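流动售货车与偏远居民点的日常采购

本期谈流动售货车。上期登出关于乡村邮政代办点的文章以后，有几位读者来信，问起邮车停运以后老人怎么买米、买药、买灯泡。我们手边正好有一批关于流动售货的材料，积了有一阵子，这次一并整理出来。前半部分是一般情况，后半部分是从Fallutholm发回的一篇通讯，写的是一辆车和它的路线。

流动售货在许多地方都有很长的历史。早期是挑担和骡马，货品以针线、盐、煤油、火柴为主，货郎同时收鸡毛、废铁、头发一类可以换钱的东西。汽车普及以后，有些地方的供销单位把旧客车的座椅拆掉，两侧装上木架，按固定日子下乡。老一辈的读者大多见过这种车，车门一开，先闻到的是肥皂和酱油混在一起的气味。后来道路修好，私人车辆多了，年轻人进城，集镇上的超市越开越大，这类车便一辆一辆停了下来。停的时候一般没有什么告示，某一个月没来，下一个月也没来，大家就知道不会再来了。

近年来流动售货车在一些地方又出现了，原因各处不同。有的是因为村里的固定商店关了门，有的是公共汽车减了班次，也有的是修桥封路，一封就是两三年。网上订货固然方便，但送货一般只到镇上的取件点，取件点离家还有一段路。生鲜和冷冻品尤其麻烦，到了取件点没有冷柜，夏天放半天就不能要了。重的东西也不好办，一袋米、一箱水、一桶油，年轻人提一提就上车了，独居的老人要分几次搬。

经营这样一辆车，成本主要在三个方面。第一是车本身。改装车需要加固底板，装货架和挡条，装冷藏设备，还要留出顾客上下的踏板和扶手。旧车便宜，但维修多，坏在半路上，整条线的顾客都在等。第二是燃料和人工。一条线跑下来，真正卖货的时间往往只占一小半，其余都在路上。第三是损耗。固定商店的面包当天卖不掉，晚上可以打折，车上的面包没有这个机会，回到库房时已经过了最好卖的时候。冷藏货来回上下车，包装也容易碰坏。

所以流动售货车的货品种类通常不会多。一家中等超市里，同样一种酱油可以有好几个牌子、好几种瓶型，车上只能放一种。选哪一种，要看沿线的人买什么，也要看瓶子放在架上稳不稳。玻璃瓶重，转弯时互相磕碰，有经验的经营者会换成塑料瓶装的。纸盒牛奶比袋装牛奶好放。鸡蛋要放在两轴之间靠下的位置，那里颠得最轻。面粉和糖压在底层，可以让车身稳一些。这些做法没有写在哪一本手册里，多半是一个司机教给下一个司机。

定价是常常引起争论的问题。车上的东西比镇上贵一点，顾客一般能理解，贵多少合适就难说了。有些经营者采取统一加价的办法，每样东西都在进价上加同一个比例，好处是账目简单，坏处是米面油这些人人要买的东西显得很贵。另一些经营者把主食压得低，把零食、日化和文具加得高，靠后者补前者。还有一种做法是收上门费，东西按镇上的价格卖，每户每次交一笔固定的钱。上门费在账面上最清楚，可是买得少的人不愿意交，买一包盐也要付同样的费用，结果他们就攒着，攒到下个月一起买，或者托邻居代买。

价签也值得说几句。固定商店的价签插在货架前沿的卡槽里，顾客慢慢看，自己比。车上空间窄，一次只能上去两三个人，后面的人在下面排着，前面的人就不好意思看太久。有的车把价格写成大字单子，贴在车门外侧，排队的人可以先看好。单子上的字要大，要按类别排，价格变了就整张换掉，不要涂改。涂改过的单子总让人怀疑，哪怕改低了也一样。

饮料是个让人为难的类别。它重，占地方，赚得少，而夏天问的人最多。孩子放假回到祖父母家，车一停就跑过来，要喝在城里喝惯的那几种。超市的饮料架可以一排排摆开，可乐、鲜橙多、金桔柠檬、蜜桃多，各有各的位置，车上放不下那么多。多数经营者的办法是固定带两样，另外留一格轮换，缺什么下一趟再补。
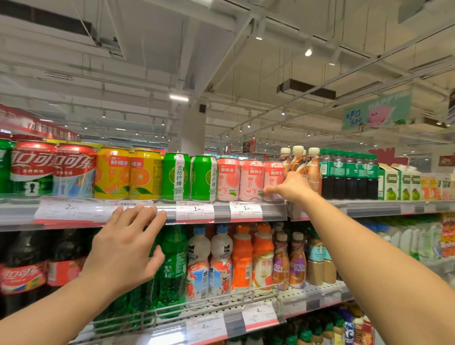
Fallutholm，4/12/19

Lenni Valtonen把车停在旧学校的围墙外面，先拉手刹，再下车在后轮底下塞了两块三角木。坡不陡，不过冬天结过一次薄冰，车往下滑了半个车身，从那以后他到每一站都塞。塞好以后，他打开侧门，放下踏板，按了两下喇叭。喇叭声在Fallutholm传得很远，住在河对岸的人也听得见，听见了再出门，走过桥来正好。

这辆车是白色的，车身两侧写着Nedgate，字已经有些褪色。Nedgate是镇上一家杂货店的店名，店还开着，由Valtonen和他的妹妹一起打理。妹妹看店，他跑车。店里原先没有流动售货这一项，Fallutholm自己有商店，就在桥头，卖的东西和Nedgate差不多，两边各做各的生意。桥头那家店的店主年纪大了，腿不好，找了很久没有找到接手的人，最后把货盘给了Nedgate，把房子租给一个修自行车的。

货盘过来以后，有人到Nedgate来买东西，说起家里的母亲还住在Fallutholm，问能不能顺路带过去。Valtonen起先开自己的小车送，后备箱装满，副驾驶座上也放。送了几次，要的人多起来，小车装不下，他便在Brorholm买了一辆旧的面包房送货车。那辆车里本来就有架子，间距是按面包盘做的，他拆了一半，重新钉成高低不同的几层。冷柜是后来装的，装冷柜的时候换了一块大电瓶。

路线从Nedgate的后院出发，先到Fallutholm，再沿河往上走，经过两处农庄和一个锯木场，到山脚下的一排老房子，最后从Brorholm绕回来。整条线55公里，路上有一段石子路，下过雨以后要慢慢开。Brorholm有自己的超市，车在那里不卖货，只加油，有时候到Rissanen的仓库补一点东西。

Rissanen是批发商，Nedgate的货大部分从那里进。小店向批发商进货，最头疼的是起订量。一种罐头要整箱订，一箱20听，店里半年卖不完，车上更卖不完。Valtonen和Rissanen那边谈过几回，后来约定，有些慢销的品种可以拆箱，每听加一点拆箱费。拆箱的货由他自己到仓库去取，仓库不送。这个办法对双方都有麻烦，不过总算让车上能多放几样东西，像腌鱼、鹰嘴豆、椰浆这类一个月只卖出一两听的，以前根本不会进。

Fallutholm这一站停得最久。围墙边有一条石凳，来得早的人坐在上面等。上车的次序没有规定，一般是腿脚不便的人先上，其余的人按到的先后。踏板有三级，第一级离地偏高，Valtonen后来在下面垫了一只扁木箱，箱底钉了防滑的橡胶条。他还在门框里侧加了一根竖的扶手，位置是请一位常来的老太太站在踏板上试出来的，她伸手够到哪里，就钉在哪里。

买的东西和季节有关系。春天卖得多的是种子、育苗土、手套，还有洗窗户用的东西。夏天是糖和果胶，家家都在熬果酱，玻璃罐的盖子也常常断货。入秋以后，蜡烛、电池和酵母走得快。到了冬天，大家愿意一次多买一些，怕下一趟路不通车来不了。面包全年都有人要，可是各人要的不一样，他便让大家提前一趟说好，写在本子上，照着本子向面包房订。没有预订的，只多带10个，卖完为止。

那本子是横格的学生练习簿，封面上写着月份。左边一页记预订，右边一页记欠账。欠账的人不多，数目也小，一般下一趟就还。有一户人家欠得久一些，Valtonen没有催，过了冬天，那家人送来一麻袋土豆，他称过重量，按店里收土豆的价钱抵了账，多出来的部分付了现金。他说，账要记，记清楚了两边都自在。

除了卖货，车上还捎带别的事情。有人托他把眼镜带到镇上去修，有人托他寄包裹，也有人把图书馆的书交给他还。最初他都答应，后来东西多了，弄错过一次，把甲家的药送到了乙家。药没有拆封，很快换了回来，但他从此不再带药。药由镇上的药房装在封好的袋子里，写明姓名和住址，药房的人和他当面点交，他送到以后请收件人签字，签字条再带回药房。手续多了一道，出错的机会小了很多。

包裹和信件他仍然带，条件是地址必须写清楚，邮资自己贴足。修理的东西不带了，只有磨刀例外。镇上磨刀的师傅就在Nedgate隔壁，刀用报纸裹好，外面写上名字，这一趟收，下一趟还。收上来的刀放在驾驶座后面的铁皮盒里，盒子上锁。

关于钱，Valtonen愿意讲，讲得也很直。头一年是赔的，赔在车上，换离合器一次就花掉了几个月的利润。第二年大致打平。第三年有一点盈余，不过这个盈余没有把他自己的工钱算进去。如果按镇上司机的工钱付给他，账面仍旧是负的。他算过，每一趟的营业额要到某个数目才够，夏天多半够，冬天差一截。差的部分由店里补，店里愿意补，也有店里的考虑：Fallutholm和沿河的人每到大节前会进城一次，进城就到Nedgate来买大件，买锅、买炉具、买油漆。假如平时没有这辆车，他们多半会直接去Brorholm的超市。

这笔账很难算得准确，妹妹和他的看法也不完全一样。妹妹认为应当把锯木场那一站取消，那里只有几个人，停一次要耽误不少时间。他不同意，锯木场的人买得少，可是买烟、买咖啡、买工作手套，都是毛利高的东西。两个人为这件事说过好几回，目前的办法是锯木场隔一趟停一次，时间写在贴在场门口的单子上。

10月份换冬胎之前，车要做一次全面检查。检查的项目除了刹车和轮胎，还有冷柜的门封条、货架的螺丝、踏板的铰链。铰链容易锈，锈了以后放下来的时候会卡住，用力一踩又忽然落下去，很危险。螺丝每隔一段时间要重新拧紧，石子路最能把螺丝颠松。有一回，放醋的那一层整个歪下来，醋瓶倒是没有碎，盖子松了两个，车里的酸味过了很久才散。从那以后，醋和油都装在带格子的塑料筐里，筐再用带子扣在架上。

车上没有装刷卡机的时候，大家都付现金。零钱不够是常事，他在驾驶室备了一只分格的木盒，各种硬币分开放，出发前由妹妹装好。现在有了刷卡机，沿河有两处没有信号，机器刷不出来，仍旧要用现金，或者记在本子上，下一趟再付。年纪大的顾客多数还是愿意用现金，他们把钱装在信封里，信封上写着要买的东西，买完了，剩下的钱再放回信封。

有读者问过，流动售货车和送货上门相比，哪一种对老人更合适。从Fallutholm的情况看，两种都需要。走不出门的人当然要送到家，Valtonen在Fallutholm有几户是送进厨房的，东西放在桌上，冷冻的直接放进冰箱。走得出来的人，他希望他们自己走过来，哪怕只买一块黄油。石凳上坐一会儿，说说话，看看今天有什么，和坐在家里等人敲门不太一样。有一位住在桥那头的老先生，每次只买一份报纸和一卷薄荷糖，可是他总是来得最早，走得最晚，帮着别人把袋子从踏板上接下来。

报纸是车上唯一不赚钱也一直带着的东西。当天的报纸来不及，带的是前一天的。买的人不介意，看的主要是讣告、天气和填字。填字的答案登在下一天的报上，有人专门要求把下一天的也留一份，于是他每趟带两天的报纸，用绳子捆好，放在门边。

谈到以后，Valtonen没有什么大计划。车还能开几年，他没有把握。换一辆新的，加上改装，是一大笔钱，靠这条线挣不回来。他打听过几种补贴，有的要求车上的货品达到100种以上，并且每种都有单独的条码记录，有的要求每周至少跑三趟。品种他勉强够得上，趟数做不到，一个人开车，又要进货，又要帮店里搬东西，再多一趟就没有休息的时候了。他考虑过请一个半工的司机，贴出去的告示有两个人来问，一个听说要搬货就没有再来，另一个现在正跟着他跑，先学认路。

跟车的年轻人是从山脚下那排老房子里出来的，路是熟的，货不熟。Valtonen让他先管饼干、糖果和干货，每到一站自己补架，自己记缺货。记缺货有个讲究，要在收摊以后马上记，等开到下一站就忘了。年轻人记在手机里，Valtonen让他同时写一份在纸上，手机没电的时候纸还在。两份对过几次，不一样的地方多半是手机上打错了字。

下午的太阳照到围墙上的时候，买东西的人渐渐散了。最后一位是替邻居来买猫粮的，忘了牌子，只记得袋子是绿的。车上绿袋子的有两种，Valtonen给邻居打了个电话，没有人接，便两种各拿了一小袋，说好不对的那一袋下次退给他。他收起踏板，关上侧门，把三角木从后轮底下抽出来，扔进副驾驶座前面的空当里。

从Fallutholm到第一处农庄，路一直贴着河走。农庄那边的顾客是一家四口，平时自己开车去Brorholm买东西，和这辆车的往来主要在鸡蛋上。他们养鸡，车来的时候把鸡蛋交给Valtonen，由Nedgate代卖，再从车上拿走面粉和酵母。鸡蛋不洗，用纸托装好，纸托反复使用，破了才换。第二处农庄只在夏天住人，冬天门口放一只旧牛奶桶，桶里有纸条就停，没有纸条就开过去。

锯木场这一趟不停。山脚下的老房子是最后一站，那里背阴，冬天的雪化得晚，车只能停在路口，东西用手推车送进去。手推车是住户们合买的，放在路口的棚子里，谁用完谁推回来。年轻人推了两趟，Valtonen在车上对着本子结账。结完账，他把没有卖掉的面包分给了这几户，按半价记在本子上，写的是下一趟付。

读者来信摘录

上期邮政代办点一文登出后，有读者指出，代办点关闭以后，信箱的开箱时间也改了，有些地方由每天两次改为一次，寄急件的人最好直接到镇上去投。这一点我们原文没有写到，特此补充。

另有一位读者寄来她父亲当年跑供销车时用的货单抄件。货单上有火柴、煤油灯罩、顶针、红糖、搪瓷盆，还有一项写着“杂色扣子一包”。她说父亲退休以后仍旧保留着早起的习惯，天不亮就到院子里去看看天气，再回屋烧水。货单原件由她家里保存，抄件我们收在资料夹中，需要查阅的读者可以来信约时间。

还有一封信问，自己所在的村子想请镇上的商店开一条流动售货线，应当从哪里谈起。我们转问了Valtonen，他的建议比较具体。先把愿意买的人家列出来，写明住在哪里，大概买什么，多久买一次，拿着这张单子去和店主谈，比空着手去说要强。再找一块平的地方停车，地面要硬，旁边最好有能坐的地方。最后是定好日子和钟点，定下来就不要随便改，头几趟人少也要照常来。大家知道车一定会来，才会把家里的采购往这一天上排。

下期继续刊登与乡村公共服务有关的稿件，内容为流动图书车和牙科巡诊。有相关经历的读者欢迎来稿，手写稿也可以，请写清姓名和回信地址。照片如需退还，请在背面注明。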